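Section 5: Fitting the Honutance roof bars and box

Read it all before you start. Takes an hour first time, less after that. Car on level ground, handbrake on, doors open on the side you're working.

These steps are for cars with raised rails. If yours has flush rails or no rails at all, stop and go to the Muststead fitting kit sheet, different feet.

What you need

Bars, front and back (front one is the shorter, check the sticker underneath)
Feet, left and right, marked L and R
Torque key, in the bag with the end caps
Tape measure
Clean cloth
Step stool, a proper one

Before you fit anything

1. Wipe the rails. Grit under the foot pads will mark the paint and it does not polish out.

2. Check the rubber pads are sat flat in the feet. If one is twisted pull it out and put it back in. Don't glue them.

3. Slide the feet on to the bars, L on the left as you sit in the car. Leave them loose.

4. Put the keys somewhere you will find them. All the locks in one set use the same key, the number is stamped on the barrel. Write it down, we can't look it up for you afterwards.

Fitting the bars

5. Front bar first. Lay it across the rails and measure back from the top of the windscreen to the middle of the bar. You want the distance in the table for your car. If your model isnt listed use the general setting.

6. Back bar next. Gap between the two bars is 90 cm, middle to middle. Measure both sides. If left and right don't match the bars are skewed and you'll get wind noise at the very least. 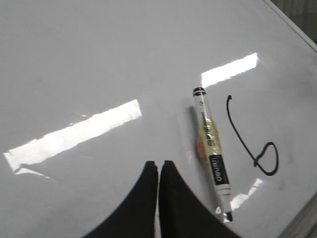 Fig. 3 – White board with marker

7. Close the clamps under each rail and turn the torque key by hand until it just bites. Go round all the feet like this before you tighten any of them fully. One side done up tight first will pull the bar over.

8. Now tighten. Front left, back right, front right, back left. Stop when the key clicks. Don't carry on past the click.

9. Take hold of the bar and push hard, forwards and sideways. The car should rock. The bar should not move on its own. If it does, back to step 7.

10. Fit the end caps and lock the covers.

CAUTION: The most the bars will take is 68 kg, and that includes the box. Your car may have a lower limit. Check the handbook for the car and go by whichever figure is smaller.

NOTE: With a glass sunroof, open it slowly the first time with the bars on and have someone watch from outside. Tilt only on some cars. Fixed glass is fine.

Fitting the box

Two people for this. It isn't that heavy but it is long and it catches the wind.

11. Open the box on the ground, take out the packing and the bag of U-clamps.

12. Lift it on from the side, not over the boot. Set it down with the nose pointing forwards – the pointed end is the front, it does get put on backwards.

13. Open the tailgate right up, slowly, and look at the gap behind the box. Less than a hand's width, move the box forward. Same check with the bonnet if the nose hangs over a long way.

14. From inside the box drop the U-clamps down through the slots, round the bar, and up into the plates. Knobs on, finger tight, all of them, then do them up evenly.

15. Close the lid. The key only comes out when every catch has shut. If the key is stuck then a catch is open, don't force it, lift the lid and press down again nearer the hinge side.

Loading

Heavy things in the middle, between the bars. Light things at the ends. Use the straps even when the box is full. Nothing loose, no gas bottles, no animals.

On the road

Stop after the first 5 miles and check every foot and clamp with the key. Check again at each long break. New pads settle a bit so expect a quarter turn or so.

The car is taller now. Measure it, loaded, and stick the figure on the dash. Car parks, ferries, drive-throughs.

Slow down in side winds and on bends, allow more room to brake. Take the box off before an automatic car wash, bars too.

Whistling from the front bar is nearly always a missing end cap or the rubber strip not pushed fully home in the channel. Trim the strip to length, dont leave it hanging out.

Taking it off

Box first, then the bars, reverse of the above. Dry everything before it goes away. Store the box on its side or on the Rerkham wall hooks (sold separately), out of the sun.

Spare keys, pads and clamps – order from the Chu parts counter, quote the number on the bar sticker.

Sheet revised 15th October. Replaces the earlier one, please bin that.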